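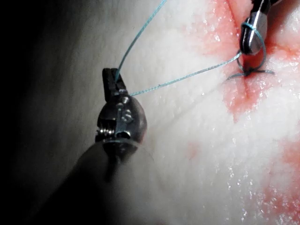 A day at the Jardine suturing lab

I had been promising myself a trip out to Ultport ever since Cletumico moved its surgical robotics people there in May, and when the invitation to their open day finally came I said yes before I had even looked at the train times. It is a long ride (bring a sandwich, the cart never made it to our car), but the walk up from the station is lovely and there was hot coffee waiting in the lobby of the Jardine building, so I arrived in a very good mood.

Our guide was Cameron Kinnear, who runs the bench testing. There were 6 of us in the group, mostly retired nurses and one very patient husband, and I think Cameron had expected a tougher crowd! The plan was a quick tour of the workshops and then a good long stop at the practice station, where a two-armed system they call Jiltska ties knots in tissue.

I could have watched the suturing all afternoon. One arm holds the thread while the other takes a loop around its jaw, and then the two draw apart and the knot slides down. I did it by hand for years and still found myself leaning in.

What I really want to tell you about, though, is the fault, as Cameron was so open about it. Back in the spring the left arm began pulling too hard at the end of a throw. The fault didn't show up every time, or even every day, and the force readout on the screen looked perfectly normal while it was happening. In a run of 1,101 knots, 70 either snapped the thread or tore through the edge of the cut. All of it was on practice tissue, I should say, and no patient was anywhere near it, but you could feel the room go quiet all the same.

The team blamed the thread first, then the software, and lost nearly 348 hours of testing between the two. The culprit was a drive cable inside the arm that had stretched with use. The motor would take up the slack, the sensor back at the motor end would read a gentle pull, and then the jaws would get a jerk that never appeared in the numbers.

Now the cables are changed on a fixed schedule, and there is a second check that compares how far the arm has moved with how far it was told to move. If the two disagree, both arms stop and hold where they are. Cameron set it off on purpose for us, and it stopped so softly that I missed it the first time and had to ask for another go.

One of the nurses wanted to know who lets go of the thread after a stop like that. A person does, with a hand release on each arm, and we were all allowed to try the one on the spare. It is stiffer than I would like, and I said so, and Cameron wrote it down.

The next open day hasn't been announced yet, but the front desk is keeping a list, and they were happy to add my sister's name to it.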